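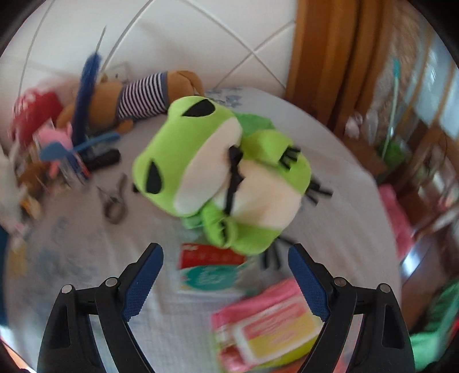 Fig. 1. Ala fingers open in front of the plush frog, pads on their inner faces.

Section 5: First practice with soft toys

By now you should have a pair of Ala hand grippers screwed together, padded and moving freely. This is my favourite part of the whole build! You get to pick things up, put them down, and find out what your linkages are really like before you bolt anything to a motor.

Soft toys are the best practice load I know. They squash, they flop, they have bows and capes and thin little fingers to catch on, and if you drop one it doesn't matter a bit. The frog in Fig. 1 is a good one to begin with because the belly is big and round. Leave anything with long fluff until you have the feel of the trigger.

5.1 Before you start

You will need:
both finished grippers (left and right)
the short hex key from bag 207
a flat surface with a cloth or sheet over it
an open box for the toys
a mixed lot of soft toys, nothing over 300 g

1. Hold each gripper with the fingers pointing away from you and squeeze the trigger slowly all the way, then let go. The fingers should close evenly and spring back by themselves.

2. Look at the silver pivots. None should stand proud of the linkage. If one does, turn it in until it is just snug, then back it off a quarter turn.

3. Press each blue pad with your thumb. The pad should give a little and stay put. Pads that slide need new tape (Section 3.4).

CAUTION: Keep your own fingers out of the linkage when someone else has the trigger. There are open gaps in the outer parts and they close up faster than you expect.

Note: If you printed the Vorkilex finger set in place of the standard one, the trigger travel is shorter and step 1 will feel stiff for the first 200 squeezes. Mine loosened up very nicely after that.

5.2 Setting out the toys

4. Put the open box to one side and fill it with small and medium toys. Ours has the yellow duck and the orange and pink toy right at the top, which gives you an easy first grab, with others packed in further down.

5. Lay the rest out on the sheet near the box. Put some on their backs and some on their sides. A long toy such as the brown one in the striped shirt can go along the wall, where you have to come at it from the front only.

6. Leave some flat things lying about too. Cards and small packets are surprisingly hard to lift off a sheet, and great fun once you get the knack – come in low with one finger and let the other follow.

7. Stand so you can reach the box and the far side of the sheet without leaning. Open both grippers fully before you bring them in. 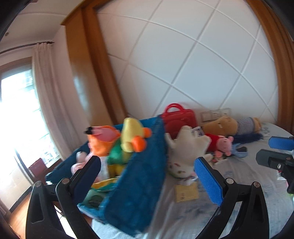 5.3 One hand, then two

8. With one gripper, pick a toy from the top of the box. Go for the body and leave the feet and ears alone. Squeeze until the pads touch the fabric, then a touch more.

9. Lift it clear of the rim, hold for a slow count of three, and lower it on to the sheet. Let go only when it is resting on the cloth.

10. Do the same with the other hand. Most people have one clumsy side; Cledwyn Yorath from the Birnisdale workshop trained his up in an evening.

11. Now use both. Take the shoulders of a large toy in one gripper and the hips in the other, lift together, and turn it over.

Note: When the grippers work close together, the linkages can hook each other. Stop, open both triggers and draw one hand straight back. Please don't twist!

12. With both grippers out over the sheet again, check that each one still opens fully before you go back for the toys left in the box.

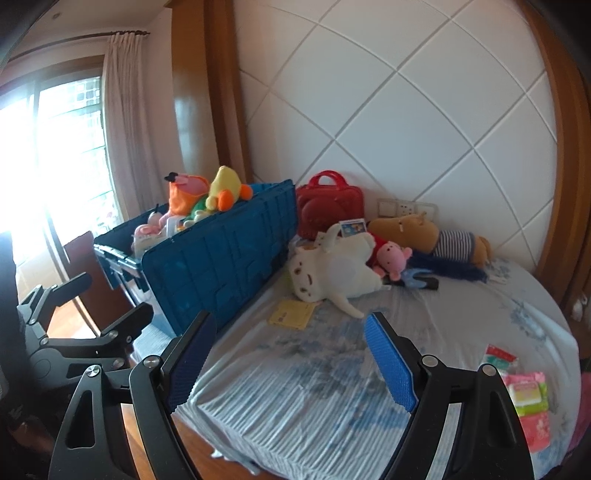
5.4 If something isn't right

Fingers close unevenly: one side is tighter than the other. Slacken both pins on the stiff finger and start again from step 2.

Toy slips out downwards: the pads are dusty or full of fluff. Wipe them with a damp cloth and leave them to dry.

Trigger sticks halfway: look for thread wound round a pivot. Tweezers will usually get it out. If the spring has jumped off its peg, you want part 3797, the one with the longer hook.

Squeaking: a tiny drop of sewing machine oil on the pin, wiped off straight away. Keep it off the pads.

Carry on to Section 6 when you can empty the box and fill it again with no drops. Duygu Dönmez wrote the motor mount pages there, and her wiring drawing is much clearer than my old one.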